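3. Setting up the tidy-up task

I should say up front that our club picked the tidy-up task for a pretty silly reason, which is that we like board games and we had a lot of the parts lying around already. Hailu (that's our name for the whole two-arm setup, after a long argument on a Friday) has to clear game pieces off the floor of a small tiled workspace, and each arm gets its own little camera down by the gripper. I wrote most of the vision code for those wrist views, so this section is mostly me talking about what the arms get to look at. Figure 1 is the kind of view I mean, fingers open and low over the floor.

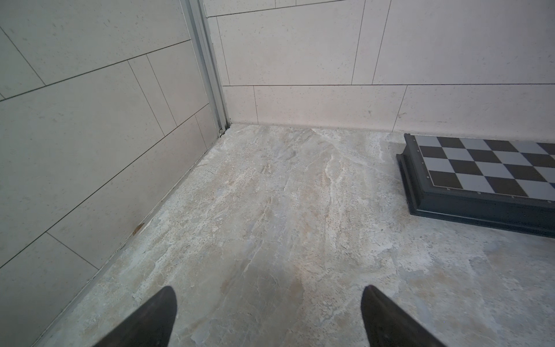 Figure 1. Wrist view with open fingers, chessboard at right against the back wall.

The floor was my biggest headache! It has this swirly stone pattern, and my first try at finding objects by color kept grabbing veins and pale patches as if they were things to pick up. The Vasside build (our second one) fixed a lot of that by comparing each view with views of the bare floor, but then the shine would move when the arm moved, and we were back to chasing ghosts. We ended up labeling 17 sets of wrist views by hand over pizza, and I would not wish that on anybody.

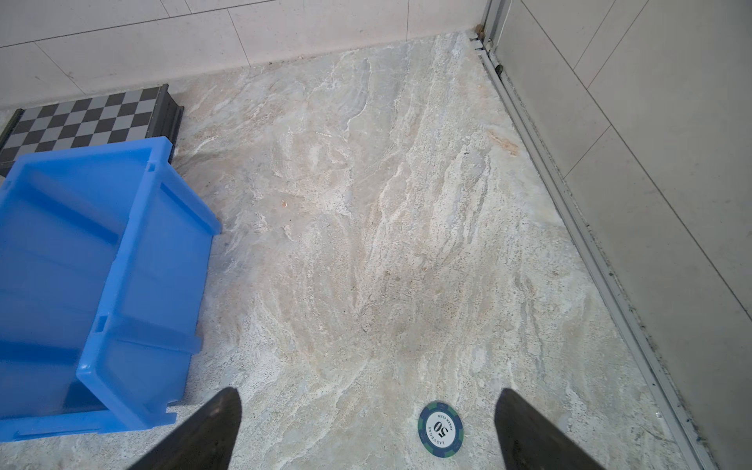 What finally helped was giving up on one big detector. We split the job into a "where is the floor" step and a "what is sitting on it" step, and the second one only runs on the patch right ahead of the fingers. It's slower, sure, but our false grabs went from 6 a session down to 2, and the kids who joined in March could read the code without me standing behind them. (I still stood behind them.) The part I never got working well is flat things. A thin piece lying on stone gives you almost no edge to go on, and the fingers have to come in very low to get under it.

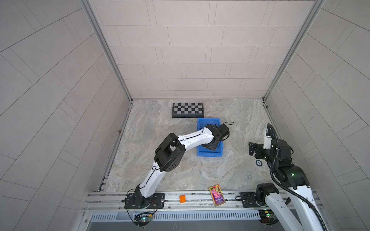

Augustina Ayaaba

Sharing the space between two arms was the other half of the work. Our planner, Nirex, lets one arm claim an area, and the other has to keep out until the claim is dropped. We tried splitting the floor down the middle first, and that fell apart as soon as we wanted both arms to be able to reach the bin. With claims, the arms wait on each other more than I'd like, and I'm still tuning how long a claim can last before Canovley, our little safety script, cancels it and sends that arm back to its start pose.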